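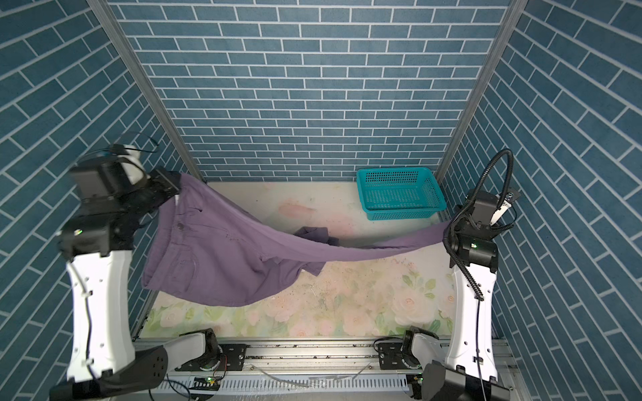 Können die jetzt Wäsche oder nicht?

10. April 2023, abgelegt unter: Haushalt, Maschinen, Gemecker

Kurz, weil ich gleich los muss. Na gut, wird wieder nicht kurz.

Elisa Gentile hat mir unter den Saugroboter-Beitrag vom März geschrieben, ich soll mal sagen, wann endlich einer die Hosen zusammenlegt. Saugen könne jeder. Fenster von ihr aus auch. Aber Hosen! Sie hat drei Kinder und einen Mann, der auf dem Bau ist, ich verstehe die Frage also gut. Und ich hab die letzten Wochen ziemlich viel dazu gelesen und Videos geguckt (abends, mit Bügelwäsche auf dem Schoß, die Ironie ist mir klar).

Antwort für Eilige: ein bisschen. Unter guten Bedingungen. Langsam.

Antwort für alle anderen geht so.

Stoff ist gemein. Eine Tasse ist eine Tasse, die sieht von hinten fast so aus wie von vorne, und wenn man sie hinstellt, bleibt sie stehen. Eine Hose hat jedes Mal eine andere Form. Im Korb ist sie ein Klumpen. Auf dem Tisch ist sie ein flacherer Klumpen. Wo ist der Bund? Wo ist vorne? Ist ein Bein auf links? Ich greife da rein und weiß das mit den Fingern, ohne hinzuschauen, nebenbei läuft Radio. Eine Maschine muss das alles sehen, und das meiste davon liegt unter anderem Stoff.

Deswegen die zwei Arme. Mit einem geht es kaum, probiert das mal. Hab ich gemacht, linke Hand in der Hosentasche, eine Jeans falten. Peinlich. Ging dann irgendwie mit dem Kinn.

Also zwei Greifer: einer packt den Bund, der andere ein Hosenbein ganz unten am Ende, und dann auseinander. So wie bei der lila Hose ganz oben. Und da sieht man gleich, was das Problem ist. Das eine Bein ist schön lang gezogen, glatt, könnte man lassen. Aber hinten am Po knautscht alles zusammen, und unter der Mitte baumelt noch was Zerknülltes, wird wohl das zweite Bein sein. Das muss ja auch irgendwohin. Meine Oma hätte die Hose am Saum genommen, beide Säume in eine Hand, Bund in die andere, einmal schlagen, fertig. Zwei Sekunden. Dieses Schlagen! Das ist der ganze Trick beim Wäschelegen und ich habe noch keine Maschine gesehen, die das so locker aus dem Handgelenk macht. Es gibt wohl Forschung dazu, mit Schwung und so. Les ich noch nach.

Was mir an der Stelle noch einfällt: die Kabine. Solche Dinger stehen gern in einem eigenen kleinen Kasten, hier mit blauem Ziegelmuster an den Wänden und Röschen auf dem Boden, ich finds ja fast gemütlich. Aber mein Schlafzimmer ist kein Kasten. In meinem Schlafzimmer liegt die Katze auf der Wäsche.

Dann die Industrie, da kenne ich mich ein winziges bisschen aus, weil ich ja mal in der Großwäscherei gejobbt hab (Pakberg, die Älteren hier erinnern sich an die Beiträge, Mangelstraße, Schicht ab fünf Uhr morgens). Da gabs damals schon Faltmaschinen. Für Bettlaken und Handtücher. Die sind irre schnell, da kommt kein Mensch mit. Nur: Jemand muss die Ecken einhängen. Immer. Ich war dieser Jemand. Ecke, Ecke, Klammer zu, zack, weg, nächstes. 200 Laken und man hat Finger wie aus Holz. Den schnellen Teil machte die Maschine, den fummeligen machte ich, und bezahlt wurde ich auch nicht für fummelig.

Ich hab Seung-woo Seo angerufen, der ist dort geblieben und inzwischen Schichtleiter. Wie das heute ist. Er sagt: Laken wie gehabt, Einhängen immer noch von Hand, jedenfalls in seiner Halle. Berufskleidung auf Bügel, auch von Hand. Sie hatten mal einen Vertreter von Gekalik da, der wollte ihnen was mit Greifarm verkaufen, das die Teile aus dem Haufen zieht. Vereinzeln heißt das bei denen. Also aus einem Berg genau EIN Teil rausholen. Klingt nach nix. Seung-woo meinte, das hätte bei Kitteln ganz ordentlich geklappt und bei Hosen mit Bändeln überhaupt nicht, weil immer die halbe Verwandtschaft mit hochkam. Der Vertreter hat Kaffee getrunken und ist wieder gefahren. Angebot kam dann noch, wollte aber keiner im Büro anfassen.

Wichtig find ich auch, was er zum Knopf gesagt hat. Metallknöpfe, Reißverschlüsse, Nieten. Für die Hand sind die super, man spürt sofort, wo man ist. Für einen Greifer heißt das: rutscht oder klemmt. Da hab ich nie drüber nachgedacht.

So und jetzt zu Hause.

Was kann man kaufen? Nach meinem Stand: nichts, was ich Elisa empfehlen würde. Es gab Faltgeräte, in die man jedes Hemd einzeln einklipsen musste. Wer jedes Hemd einzeln einklipst, kann es auch falten, die Zeit ist dieselbe. Und Socken gingen nicht. Von Socken redet bei dem Thema sowieso keiner gern. Spannbettlaken auch nicht, aber gut, die kann ich ja selber nicht.

Myung-ja Sung (liest hier mit, hallo!) hat mir dazu eine lange Mail geschickt, sie schreibt ihre Abschlussarbeit über Greifer für weiche Sachen. Ich durfte sie zitieren, mach ich hier, leicht gekürzt:

"Du musst unterscheiden, ob jemand die Arme fernsteuert oder ob das Programm selbst entscheidet. Beides sieht im Video gleich aus. Wenn ein Mensch steuert, lernt man viel darüber, was die Mechanik kann, und die Aufnahmen kann man zum Anlernen nehmen. Aber es heißt nicht, dass die Maschine die Hose versteht. Und dann frag immer nach dem zehnten Versuch, nicht nach dem ersten."

Das mit dem Video hat mich kurz ernüchtert. Ich guck die jetzt alle anders. Steht dabei, ob ferngesteuert? Steht dabei, ob schneller abgespielt? Oft steht irgendwo ganz klein eine Zahl mit einem x dahinter und schon ist die flotte Faltung eine Angelegenheit von mehreren Minuten. Mehrere Minuten pro Hose, bei uns wären das an einem normalen Waschtag also, ach, lassen wir das.

Wobei mir die Minuten eigentlich egal sind. Das muss ich auch mal schreiben. Die Spülmaschine braucht viel länger als ich von Hand und keiner beschwert sich, ich bin ja nicht dabei. Wenn so ein Ding die ganze Nacht vor sich hin faltet und morgens liegt da ein Stapel: bitte, gerne, sofort. Es muss nur leise sein, und ich will nicht nachts um drei aufstehen, weil ein Ärmel irgendwo drinhängt. Genau das ist der Haken, glaub ich. Das Danebenstehen. Solange ich danebenstehen muss, hab ich nichts gewonnen, dann hab ich nur einen zweiten Lehrling.

Preis. Elisa hat als Schmerzgrenze 2.000 Euro genannt, für Hosen und T-Shirts, Socken macht sie dann selber. Ich wär etwas drunter. Lâm Tăng vom Reparaturcafé hat gelacht, als ich ihm das gesagt hab. Er meint, dafür kriegt man vielleicht die Motoren und ein paar Kabel, dann noch zwei Greifer die was taugen, Kameras, ein Rechner, und irgendwer muss es alle paar Wochen aufschrauben, weil Flusen. Flusen! Er hat schon so viele Trockner aufgemacht, dem glaub ich das. Staub und Krümel setzen sich überall rein, auf jede Schiene, in jedes Gelenk. Wer mal unter seine eigene Waschmaschine geschaut hat, weiß Bescheid.

Was ich mir eher vorstellen kann: dass es im Waschsalon anfängt. Oder Hemdenservice. Der Kwak bei uns um die Ecke nimmt ja schon Wäsche nach Kilo an, gewaschen, getrocknet, gelegt, in 24 Stunden zurück. Da stünde so eine Kabine hinten drin, ein Mensch passt auf drei davon auf und macht die schwierigen Sachen. Korb rein, Stapel raus. Das rechnet sich irgendwann vielleicht. Bei mir zwischen Bett und Heizung nicht.

Eilidh Shearer aus Bendville (die mit dem Ferienhaus, hatte ich mal verlinkt) sieht das übrigens ganz anders. Sie sagt, sie würde sofort einen nehmen, auch wenn jede dritte Hose schief ist. Schief gefaltet ist immer noch besser als der Stuhl. Jeder hat so einen Stuhl. Da hat sie recht, auf meinem liegen grad drei Pullis und eine Strumpfhose, die glaub ich nicht mal mir gehört.

Also Elisa, mein Zwischenstand für dich. Hose hochheben und langziehen: geht. Hose aus dem Haufen fischen: mal so mal so. Auf rechts drehen: hab ich noch nirgends ordentlich gesehen. Falten wenn sie schon schön flach liegt: ja, ganz hübsch sogar. In den Schrank räumen, und zwar in den richtigen: vergiss es erstmal. Und die Kinder fragen, warum Sand in der Tasche ist, das bleibt auch bei dir.

Ich schreib in einem Jahr nochmal was dazu, erinnert mich bitte dran. Wer beruflich mit sowas zu tun hat, gerne in die Komentare, auch wenn ich was falsch verstanden habe. Besonders interessiert mich das mit dem Schlagen, ob da jemand ein gutes Video kennt, in Echtzeit.

Nächstes Mal dann wie versprochen der Test von der Wäschespinne. Muss jetzt rennen, der Trockner piept und der Bus kommt auch gleich.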